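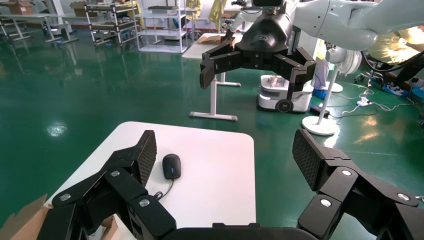

Does a Cord Really Need to Be Wrapped Up? A Doubter Looks at Cables and Boxes

Grown-ups say a lot of things about cords. Wrap it tight. Don't wrap it tight. Put it back in the box it came in. Throw the box away. They can't all be right, so this page takes the sayings one at a time and asks how anyone would know.

What is inside a cord?

Start with the thing itself. A cord looks like one long noodle, but the outside is only a jacket, usually made of soft plastic or rubber. Inside the jacket are wires, and each wire has its own thin coat. In many cords every wire is made of lots of metal threads, each one as fine as a hair. Threads bend more easily than one thick rod would, and that is how a cord can go around the leg of a desk.

Metal threads don't like to be bent sharply in the same spot again and again. You can test this with a paper clip (ask first, and point it away from your face). Bend it back and forth in one place and it snaps. Bend another one into a big, lazy curve and it just sits there.

So when somebody says "a sharp bend hurts a cord," that one holds up. The number of bends it takes is another matter. A boy named Ctibor Říha wrote to us that his uncle told him a cord breaks after exactly 30 bends. Which cord? How sharp a bend? Ctibor's uncle didn't say. We don't believe it, and you shouldn't either until somebody shows you.

Do cords tie themselves in knots? 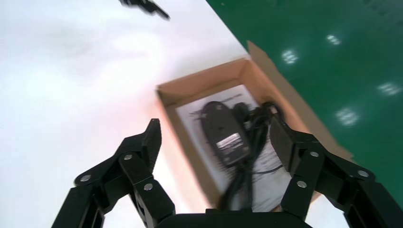 It certainly feels that way. You put a cord away neatly, and later you pull out a bird's nest. People have looked into this by putting string in a box and tumbling the box around. Long, floppy string got knotted quite often. Short string hardly did. The loose ends are what make the trouble, because an end can slip over and under the loops next to it.

That gives us two ways to stop a tangle. You can keep the cord from moving around, or you can keep the ends from wandering. A small, snug box does a bit of the first job. A tie does a bit of the second. Neither one is magic. A tied cord can still get hooked on another cord if you toss five of them in a drawer and slam it.

What does a twist tie do?

A twist tie is a thin wire with a coat of plastic or paper. When you twist it, the wire stays twisted. It doesn't spring back the way a rubber band does. That makes it cheap and easy to use over and over, at least until the wire inside gets tired and breaks. (The paper clip again!)

The tie goes around the middle of the bundle and pinches all the strands together. The loops above and below it can stay wide and easy. 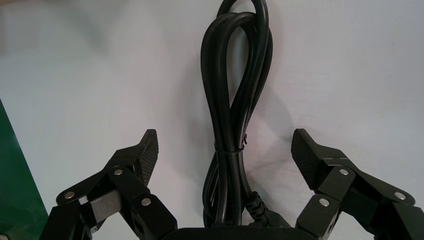 A thin black twist tie holds the strands of a power cord together.

Some people say you have to twist the tie as hard as you can. We asked why and got no good answer. If the bundle stays together when you pick it up, the tie is doing its job. Squeezing harder only makes it more annoying to undo.

And the ridges near the plug?

Many cords have a short sleeve with ridges at the place where the cord goes into a plug or a machine. It is called a strain relief. "Strain" means pulling or bending, and "relief" means making something easier to bear. The sleeve is stiffer than the cord but can still flex a little. It spreads one sharp bend out into a gentle one.

You might hear that the sleeve means you can yank on the cord all you like. No. It helps with small tugs. Hold the plug itself when you take it out of a wall, and leave the job to a grown-up if you are little or if the cord looks cracked.

Why is a cardboard box so strong?

Look at the torn edge of an old box. If it is the wavy kind, called corrugated, you will see a wiggly sheet of paper glued between flat ones. The wiggles make rows of tiny arches. Press down on top of a box like that and the walls push back surprisingly hard. Press on the middle of one wall with your thumb and it may dent.

So is a box "strong"? It depends on where you push. When an ad for the Fumton storage box says it is "super strong," your next question should be: strong against what? Sitting under books? Being dropped? Getting rained on? We wrote to ask. No reply so far — we will keep the mailbox open.

Flaps have a job too. Folded down, they cover the top and help the box keep its square shape. Folded up, they get out of your way while you put things in or take them out.

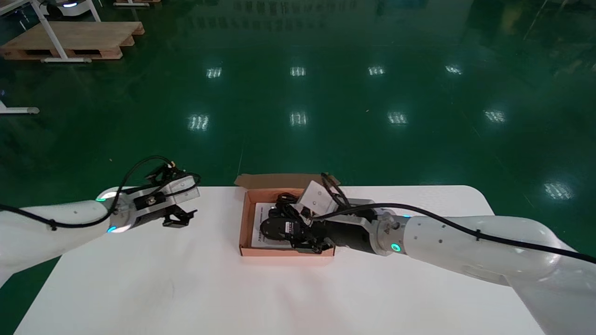 The back flap stands straight up on this open cardboard box.

Should you keep every box?

Ching-wen Chou's class in Tutby argued over this one in December. Half the class said yes, always, in case you need to send something back. The other half said that is how closets fill up. We think the first half should have to say how many times they have sent something back. For most of us it isn't many.

A box earns its place if it holds something that would be lost or bumped without it. An empty box holding nothing but air is a harder thing to defend.

Try it yourself

You need 2 pieces of string of the same length, a shoebox with a lid, and one twist tie.

Drop the first string into the box any old way. Close the lid, shake it while you count to 30, and look inside. Is there a knot? Write down yes or no.

Now loop the second string, tie it in the middle, and do the same.

Do each test at least 3 times. One try proves very little, and that includes a try that comes out the way you hoped. If your results don't match what we told you here, check your string, try again, and believe your notebook before you believe us.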